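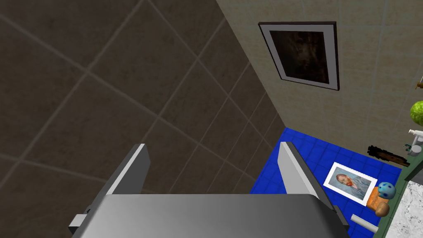
## Lost in the kitchen, and saying so

Our simulated arm has spent the winter in the Lumstead kitchen, a rendered room where the decorating runs to dark brown tile, royal-blue tile and a Van Gogh–style portrait lying flat on the blue. The job is to work out where the gripper is from its own wrist view alone. It used to answer with total confidence and be wrong by half a room.
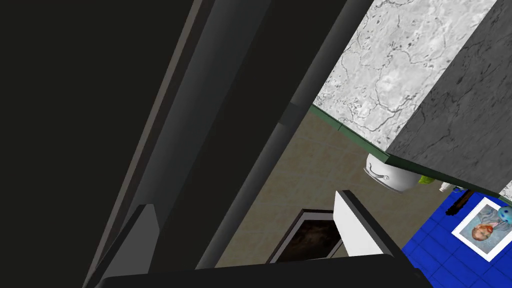

*Sirkari Manipulation Group — July 5, 2024*

The Kvam method lets the policy say "no idea" and take another look before moving. We ran 100 fresh starts. With one extra look allowed, it placed itself correctly in 79, up from 14 for the December version, which we no longer discuss at morning tea.

Views with half the picture blocked by the arm's own housing are still the worst of it. Bare tile isn't much better — one grouted corner looks a lot like another, and the policy

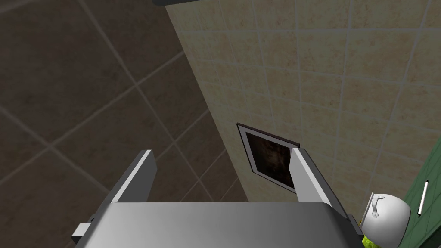 tends to pick its favourite. Raising the limit to 10 looks helped a little and slowed everything to a crawl, so we've left it at one. Fostness, the next test room, has more clutter and worse wallpaper. Code is on the group drive under "kvam_final", beside the other two finals.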